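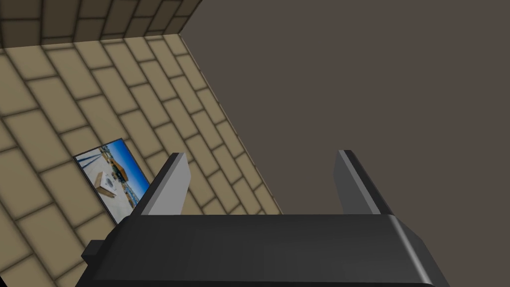 Budget for a first gripper arm, what am I forgetting?
Posted by Enikő Antal

We've run everything in simulation so far and want a real arm by June. I have 2570 for the gripper and mount, the arm is paid for separately. Deák quoted a parallel gripper that uses up nearly all of it. Is there anything else I should put on the order?

Illia Bondarchuk
Spare fingers. We went through 8 pairs the first year. Also ask Deák if the cable and flange adapter are in the quote. Ours weren't, and the adapter took 23 days to arrive. I'd hold back a few hundred and ask Killetti for a price on their smaller model. Check the stroke against your widest part before you pick one.

Irén Bakos
Go used. Mine was 40 percent off and works fine.

Tímea Barta
Used is OK if the seller gives you the cycle count. Get it in writing.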